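Zostico Loose Leaf Sampler - 34 Teas in Small Pouches

Ships from Brendbridge. Usually goes out the next working day.

I put this sampler together after years of being asked the same thing at the counter: "I only drink supermarket tea, where do I start?" My answer used to be a long ramble and a paper bag with five things scribbled on it. Now it's a carton with 34 little pouches in it and a booklet, and I get to do my rambling in print instead!

You get black, green, oolong and white teas, plus a handful of herbals for the evening. Each pouch makes two decent mugs, or one small pot if you have company. I picked two mugs on purpose. The first time you try a tea you're mostly guessing at how long to leave it, and the second time you know whether you like it.

What's inside

Twelve black teas, from a soft, malty breakfast one up to a smoky one that my whole shop smells of for a day when the sack comes in. Eight greens. Six oolongs (my favorites, so you get more than you probably expected). Three whites. Five herbals, all caffeine free, including a peppermint from the Susotero growers that I'd happily drink every night of my life.

The pouches are numbered and the booklet follows the same numbers, so you can work through from light to strong or just stick your hand in and see what comes out. I do the second thing. My notes are short and a bit opinionated - if I think a tea is dull with milk, I say so.

How to brew them

Use a bit more leaf than you think and a bit less time. For the blacks, water straight off the boil and three minutes. For the greens, let the kettle sit with the lid off for a few minutes first, then give them no more than two. Oolongs are forgiving, and you can pour fresh water over the same leaves three or four times, with the second pour nearly always the best.

Cold brewing works for almost everything in the carton too. Put a pouch's worth in a pitcher, fill it from the tap, leave it in the fridge overnight and strain it in the morning. The greens come out sweet, and the peppermint is lovely with a slice of cucumber.
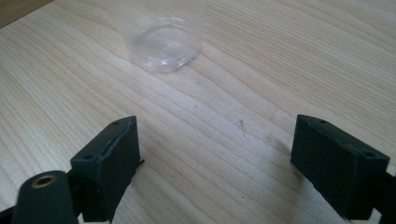 Dustytrail wrote under the last batch that the smoky one was too much for her cold brewed but made a great marinade for mushrooms, and she asked whether I'd sell it in a bigger bag. Yes! It's in the shop now in 200 gram bags, and so are the other teas that people keep writing in about. I tried the mushrooms as well and would add a splash of soy sauce.

Do you need special gear?

No. A mug and a basket infuser will get you through all 34. If you want to spend a little money, spend it on the infuser and get a deep one, so the leaves have room to open up. The Tsikata basket is the one I use at home. It fits most mugs, the mesh is fine enough for the broken-leaf blacks, and it goes in the dishwasher. Add one to your order on the same page and it travels in the same carton.

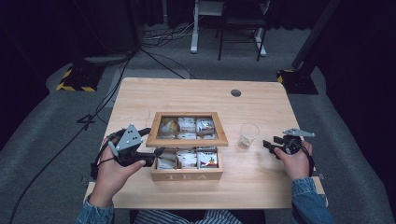
Keeping the leaves fresh matters a lot more than the gear does. Light, air and kitchen smells are what ruin them, so keep the pouches shut and away from the stove and the spice rack. I once left a very nice white tea next to a jar of cumin and I'm still a little sad about it. Sealed, the blacks and oolongs are good for well over a year. The greens fade sooner, so drink those first.

Gifts

Tick the gift option at checkout and I'll leave out the price slip and write a card by hand (keep it to a couple of lines, please, my handwriting is large). We wrap in plain brown paper with string.

Shipping and returns

Shipping is free on orders of $70 and up. If the carton turns up crushed, email me a photo and I'll send another. I can't take opened pouches back, but if there's a tea in there you really can't stand, tell me which number and I'll pop something different in with your next order.

The current batch was packed on Sun 3 March and there'll be another in April, with a new spring green in place of one of the older ones.

Carton of 34 pouches, booklet included. Infuser sold separately.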